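Down jacket gone flat and lumpy after washing, can it be saved?
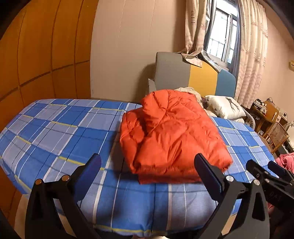
Posted by Ruaridh Kerr, January 11, 2024

Hi all, hoping somebody can help before I give up and buy another. I've got a puffer I've had since October, bought second hand, and last weekend I finally washed it as the collar was getting grim. Label had been cut out by whoever had it before so no care instructions. I put it on a 30 wash with normal liquid and a bit of softener, then hung it over the bath.

Three days later the outside was dry but the filling was all in little hard lumps along the seams. Some bits have nothing in them at all, you can hold the sleeve up to a lamp and see light through it. It also smells a bit like a wet dog, worst under the arms. I've been shaking it and pulling the lumps apart with my fingers, which helps for a minute and then they're back.

Questions really are

- is it ruined
- do I need to wash it again or just dry it better
- does the tennis ball thing work or is that a myth
- how do I even tell if it's down or the fake stuff, with no label

I don't own a tumble dryer. There's a launderette 2 streets away but the big dryers look fierce and I'm scared of melting it. Flat is cold and I've nowhere warm to hang things apart from the bathroom.

Thanks in advance, sorry if this has been asked before, I did search but only got stuff on duvets.

Cuvell

Not ruined. Done this myself twice.

Two separate problems. First is it's still damp inside, that's your lumps and your smell. Down takes ages to dry, the shell will feel bone dry and the middle is still soaking. Second is the softener, it coats the down and it won't fluff up properly. Normal liquid isn't brilliant either, strips the oils, but one wash won't have killed it.

What I'd do:

Wash again at 30, gentle cycle, with proper down wash (outdoor shops have it, some supermarkets). Do up all the zips first. Clean the drawer out before you start, old softener sits in there and gets you every time. Nothing else in the machine with it.

Then a second rinse. And a third if you still see suds. Low spin, then another low spin.

Lift it out from underneath with both arms, don't pick it up by the hood or shoulders. Wet down is really heavy and it can tear the bits of fabric inside that keep the filling in place. Once those go it all slides to the bottom and there's no fixing it.

Launderette dryer, LOW heat, the lowest it's got. Big drum is better than a home one as there's room for it to move about. Tennis balls do work. Three clean ones, or the wool dryer balls if you've got them. Take it out every 20 mins or so, break up lumps by hand, shake, turn it inside out, back in. Take a book and a lot of change, mine took nearly three hours and I was convinced for the first two that it was getting worse. It looks awful till right near the end.

When you think it's done do one more go. Then leave it out somewhere airy overnight before you put it away.

On melting, the thin nylon shells can go if the drum's too hot. Put your hand in when you open the door, if its too hot to be comfy then it's too hot for the jacket. Ask whoever is on the desk, some machines run hot whatever you set them to.

Telling down from fake: pinch a section between finger and thumb and roll it. Down, you'll usually feel the odd tiny quill, a bit prickly. Synthetic feels like cotton wool or a thin sheet. Also if you get small feathers poking through the seams, that's your answer. Don't pull those out btw, pull them back in from the other side or you'll make the hole bigger.

Troreck

just take it to the dry cleaners, not worth the faff

Hồ

Would not go with dry cleaners unless they do down specially, the ordinary solvent can be bad for it and mine came back stinking of chemicals. Ask first.

Agree with nearly everything Cuvell said. Only thing to add is if you really can't face the launderette you can do it at home, it's just slow. Lay it flat on an airer, not hung up, with a towel under. Dehumidifier or a fan on it if you can borrow one. Turn it over morning and evening and work the lumps out each time. I did one like this last winter and it took five days. Keep it off the radiator, you'll get scorched patches on thin fabric.

A cold bathroom is about the worst place in the house for it tbh. Bedroom with the door open would be better.

If the smell is still there once you're certain it's dry all the way through, then wash again. Damp smell that stays means mildew and it only gets worse if you pack it away. And don't stuff it in a bag or a vacuum thing between wears, hang it or fold it loosely on a shelf.

Also worth spraying the outside afterwards with a reproofer as the softener will have messed with how it sheds rain. Do that on a clean jacket, read the bottle, some want heat after and some don't.

Ruaridh Kerr

Thanks both, and Troreck I did think about it. Did the pinch test and there's definitely prickly bits so down it is. Going to get the proper wash stuff tomorow and brave the launderette on Saturday morning when its quiet. Will report back.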